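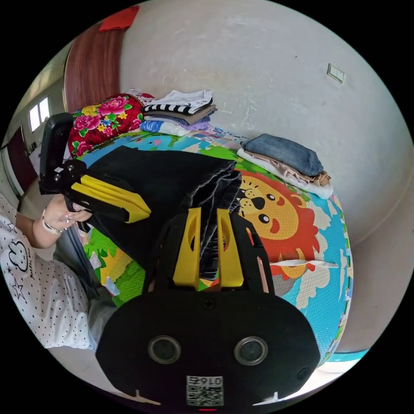
Rillton Demonstration Group
Minutes of the meeting held on 26 Apr 2023

Chair: Jinfeng Ding
Also present: collection, data checking and hardware leads; two partners from Lindholm (by phone)

1. Minutes of the last meeting
Agreed with one correction. Item 4 should read "left and right grippers", not "left gripper".

2. Progress on the folding set
The clothes folding task stands at 1,908 accepted demonstrations against a target of 3,000. A further 195 were turned down at checking. The main faults were fingers closing before they reached the cloth, and the two hands starting too far apart for the tracking to settle. Lindholm asked if the rejected ones could be kept. Agreed to keep them in a separate folder, marked with the fault.

All of the folding set is being done by hand with a pair of grippers, on a bed, with finished clothes stacked at the wall side. Jinfeng Ding asked that the stacks stay on the mat or quilt during a take, as the robot will have to work next to them later.

3. Small items
Socks are slower to show than trousers. A sock bunches up once it is held between the fingers, and the second gripper has to come in from the side to find the cuff. Checking asked for a short pause with the fingers shut before the second hand moves. Agreed to try this on the next batch and compare. 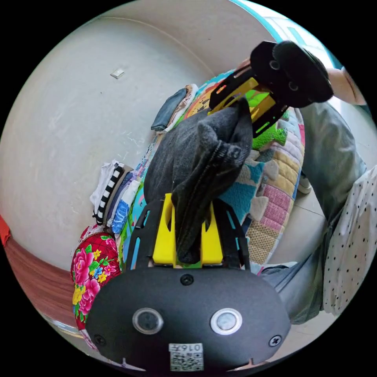
4. Remote control trial
Skalteck has lent a remote control desk until September. The same folds were tried from the desk and took much longer, mostly at the point where a sleeve or leg is turned over. Lindholm would still like a small remote set for comparison. Agreed: 314 takes, trousers only, no socks.

5. Trousers with elastic waists
Discussed whether the waistband should lie flat before the first fold is shown. Dark denim is hard to read on the recordings, and drawstrings can end up on either side. The present guide says to lift the leg by its corner with one gripper and keep the other near the waistband.
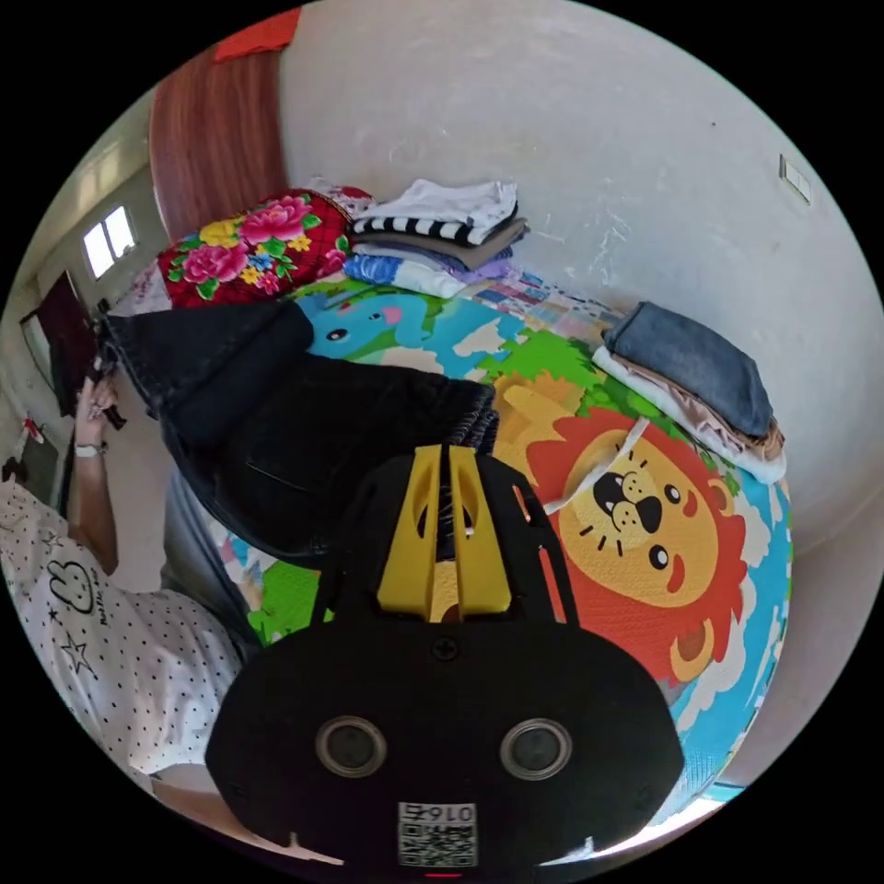
Sirkodow felt the guide was too strict here, and that a robot taught only one way of lifting the leg would be stuck when the corner was tucked under. Sirkodow asked for takes that begin from a crumpled start as well. Agreed in part: one batch in each week's plan will begin crumpled.

6. Actions
Collection: add the pause to the sock guide.
Checking: set up the folder for rejected takes.
Hardware: look at finger pad wear on both grippers.
Jinfeng Ding: confirm the return date of the desk with Skalteck.

7. Any other business
None.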